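Friday, dye bench, Clunstead

Madder batch 33, second go. 200 g wool, alum mordant overnight. Rinsed twice, Grażyna says three times next time.

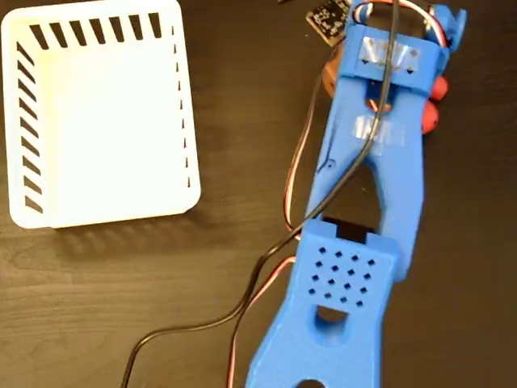
White basket, slotted sides.

Bath up to 60 slowly, kept creeping over. Colour more brick than red. Water here is hard, Seidu thinks chalk is the trouble, will try rainwater from the butt.
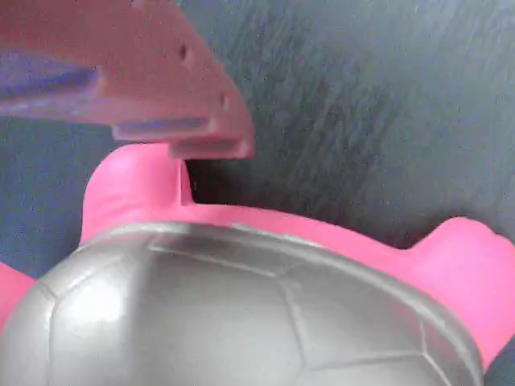

Skein 2 came out patchy at the tie. Tied too tight, my fault. Loosen to a figure of eight and restir every ten mins.
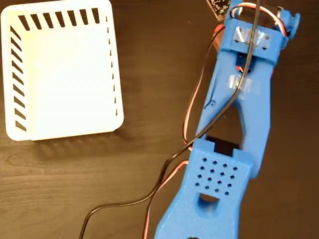 Basket on the brown table.

Jurić recipe calls for bran, left it out. Ask Seidu if it maters. Trultus order no. 972 still not here, chase.
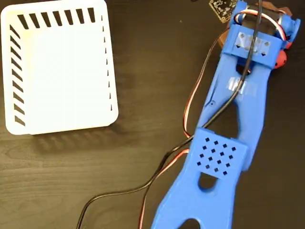

Basket again, nothing in it.

Exhaust bath kept, lid on. Try the silk Monday.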